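4.2 Falhas por deslizamento em recipientes deformáveis

Das 2,447 demonstrações recolhidas com a pinça manual Riis, 30 foram retiradas do treino por perda de preensão. Quase todas envolviam garrafas de plástico. A tarefa consistia em pegar na garrafa e pousá-la sobre a mesa da sala de leitura, entre livros e outros objetos de uso comum.

A falha tem um padrão simples. Os dedos fecham abaixo do rótulo, a parede cede e o operador aperta mais – o que desloca o ponto de contacto para a base. O registo de abertura continua a indicar preensão estável, e a política treinada com esses dados repete o erro no braço Bosus. Num ensaio em abril, o braço largou a garrafa a 20 cm da mesa e a paragem de segurança não disparou.
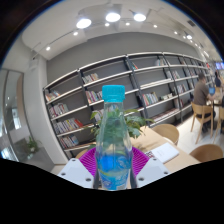
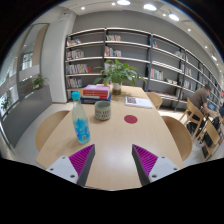

Figura 3. Tarefa da garrafa na sala de leitura, com a pinça manual.

Amra Kos, ao rever uma versão anterior deste texto, discordou da leitura: para ela, o deslizamento é secundário e a falha grave está na paragem, que depende do mesmo sinal de abertura e por isso não podia detetar a queda. Pediu que o ensaio fosse repetido com um sensor de força independente.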